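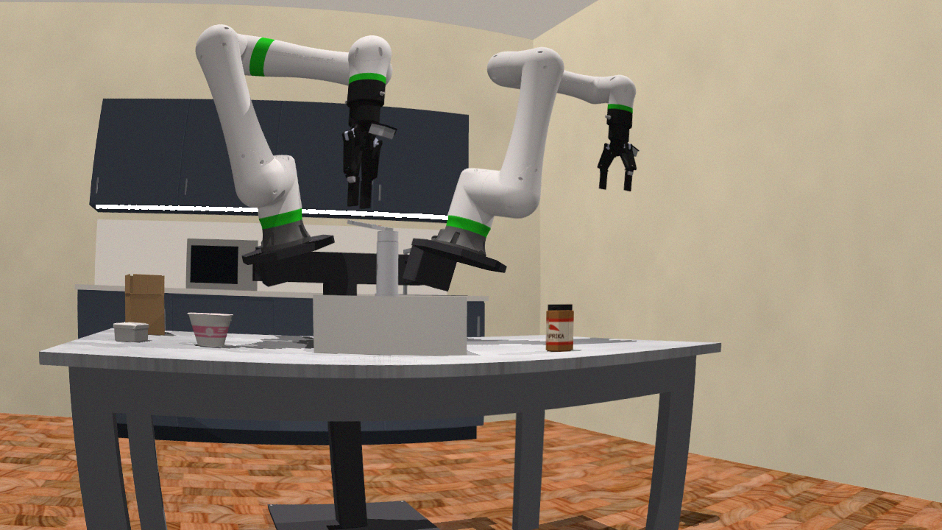 *The simulated kitchen at Tirkau: left gripper closed, right gripper open, paprika to hand.*

Riaan Mokgethi has spent most of a year in a kitchen where nothing can be eaten. He knows the parquet and the navy cupboards better than his own, he says, and he has stronger feelings about the tap.

"I didn't choose the tap," he says. "It came with the kitchen. I'd have gone for something with less of a lever."

Mokgethi runs gripper trials at Tirkau, nearly all of them in simulation, and since May the question on his desk has been a plain one. Two arms, two-fingered grippers, and two controllers to drive them: Lultik, which the company has used for years, and Flultell, which is newer and has a nicer manual. Which one should they keep?

He is in no hurry to tell me. First I must hear about the cup.

"It's tapered," he says. "Wide at the top, narrow at the bottom. You close two straight fingers on a thing like that and it wants to leave. Lultik squeezes harder. Flultell stops and has a think. I've got 517 runs on the cup alone and I couldn't draw you a pink band with any affection."

The spice jar was meant to be the easy one. Busisiwe Moodley, who writes the scoring code two desks along, had it down as a warm-up. Lultik managed 279 clean lifts of the jar and Flultell managed 233, and for a fortnight that looked like the end of the matter.

"Then I read the logs," says Moodley. "Lultik was getting the jar and clouting the white block on the way past. We weren't scoring the block. As far as my code was concerned, you could have put the block through the microwave."

She changed the scoring. Lultik's lead went with it, and Mokgethi went for a long walk.

Did he consider doing all this on real arms? He looks at me kindly. The real pair are at Chauke, two hours up the road, and are booked by people with deadlines. "Also, when a real finger bends, someone has to fill in a form. Here I press a key and the finger's fine. I've pressed that key more than I'd like my mother to know."

He grants that the simulator flatters everybody. Friction is a number he typed in himself, and he has typed in several. Moodley thinks the lidded container slides too easily. Mokgethi thinks it slides exactly as much as it should, and they have agreed to discuss it when one of them leaves the company.

The full set stands at 2203 runs, with the tall brown box still to come. Neither of them is looking forward to the box. It is wider than they'd like, and Flultell tends to send both arms at it together, like two people going for the same door.

So which is he keeping?

"Flultell," he says at last. "Slower, but it doesn't hit the block."

Moodley, without turning round, says it hit the block on Thursday.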